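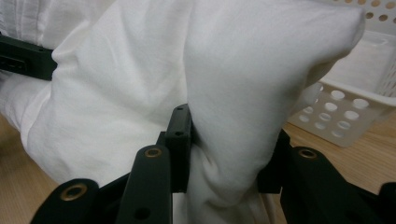
**SECTION 2: FOLDING & BASKETING**

Applies to white shirts and anything else that wrinkles out of spite.

1. Clear a patch of table next to the Stilen basket. Your mail can live elsewhere for a few minutes.
2. Shake the fabric out once, hard.
3. Lay it flat and smooth from the middle toward the edges. Go easy on pleats or gathers; flattened ones stay flattened.
4. Fold in the long sides, then fold up from the bottom.
5. Lower the bundle into the basket. Dropping it takes you back to step 2.

> **Note:** Bunched cloth is not a fold, however firmly you believe in it.

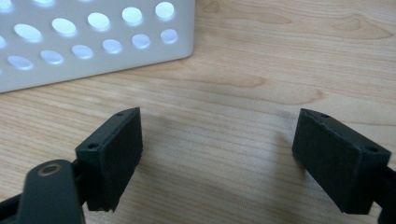 *Fig. 2. Perforated basket on the tabletop, with work space beside it.*

> **CAUTION:** Keep hot irons away from the basket. Plastic has a long memory.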